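Flostent opens applications for its winter translation residency

6/11/23 – Flostent, the small publisher of translated fiction and poetry, is now accepting applications for its winter residency for literary translators. The program starts in December and gives 19 translators the time and the money to finish a book that they have already begun.

The residency is open to translators who work from Vietnamese, Lao, Khmer or Arabic into English. Applicants do not need to have a published book. They must have a finished sample of one chapter, or ten poems, and they must have written permission from the author or from the holder of the rights.

"Many translators do this work at night, after another job," said Hằng Ung, director of programs at Flostent. "They send us a very good first chapter, and then we wait three years for the second one. We understand why. With this residency we want to make the waiting shorter."

Every resident receives a monthly payment, a desk in the shared reading room and regular meetings with an editor. Travel costs are paid for those who come from outside the city. Residents who have children may ask for a different schedule, and the office will try to arrange it before the start of the program.

The editors this season are Ayman Haddadin, who will read the work from Arabic, and Sơn Lò, who will read the work from Vietnamese and Lao. The editor for Khmer will be announced later on the Flostent website. 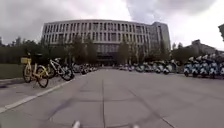

A long, curved building with rows of tall, narrow windows, under a cloudy sky.

Last winter the residency was held for the first time, with a smaller group. Nearly 70 people applied. Two of the books that were completed in that season are now in production at Flostent, and the first of them, a novel translated by Phong Bùi, will be published under the Vorwood series.

"I had the same paragraph on my screen for a whole summer," said Phong Bùi. "It was a description of a river market, with eleven names of fish, and I knew only four of them in English. My editor found a fisheries handbook in a used bookstore – I still have it on my desk."

The Vorwood series was created for first translations of authors who are not yet available in English. Each volume includes a short note by the translator and a list of the words which were left in the original language.

How to apply

Applications are made by the online form on the Flostent website. The form asks for the sample, the same pages in the original language, a letter of no more than two pages and the permission of the rights holder. Letters of recommendation are not required and will not be read. There is no fee.

All applicants will receive an answer by email, also those who are not selected.

Press contact
Nghĩa Giáp, Communications, Flostent
Review copies of the Vorwood series and portraits of the editors are available on request.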